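Skolevel Desktop Workbench: Questions We Get

Answers to the things people ask before they bring in, or try to rescue, an old desktop tower. Maintained by Cyprian Pawlak, who would like you to read it before calling.

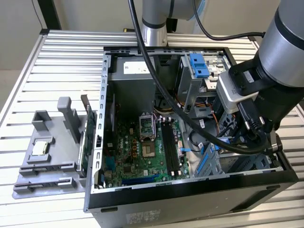
Before you open the case

Do I really have to lay it on its side?
Yes. You can work on an upright tower the same way you can change a tire on a hill. Flat, with the open side facing the ceiling, a dropped screw lands on the board where you can see it. Upright, it goes under the power supply and lives there.

Which side panel comes off?
The one that lets you see the motherboard. If you have removed a panel and are looking at a blank sheet of metal, you have met the other one.

Should I leave it plugged in for grounding?
No. Pull the cord, hold the power button in for a few seconds, and touch bare metal on the case before you touch anything green. We know what your uncle says.

The processor

How do I get the old chip out?
Take off the cooler first. Then press the lever down slightly, ease it out from under its catch, and swing it up. Lift the load plate. Now pick the chip up by its edges, straight up, no rocking.

Where do I put it once it's out?
Somewhere with sides. We use a holder shaped for it, with the metal heat spreader facing up. A clean egg cup has been proposed by more than one customer, and we are not in favor. Your shirt pocket is worse.

Can I touch the gold part of the socket?
Please don't. On sockets of this type the contacts are tiny springs, and they bend if you look at them with enough confidence. If you have to walk away, put the plastic cover back on. If you threw out the plastic cover (everyone does), close the plate gently and leave a note for yourself.

Memory, drives and cards

Does it matter which memory slot I use?
If you have one stick, check the manual. If you have two slots and two sticks, congratulations. Push until the latches at the ends click shut.

What is the thin flat cable for?
A thin SATA cable carries data to a drive. It does not carry power, a fact discovered about 3 times a month at our counter.

Can you save my drive bracket?
Usually. Colored plastic brackets and latches are meant to come off by hand. If you are reaching for pliers, stop and look for the tab -- there is always a tab.

Paying and picking up

What does it cost?
A Fonine checkup is $4 if you bring the tower in already open, which is our way of rewarding effort. The Mikkelsen rebuild is quoted after we have looked inside.

Do you keep old parts?
We have 600 screws in a coffee can and we can match most of them. Processors we return to you.

How long do you hold a finished machine?
Until March, and then Cyprian starts calling.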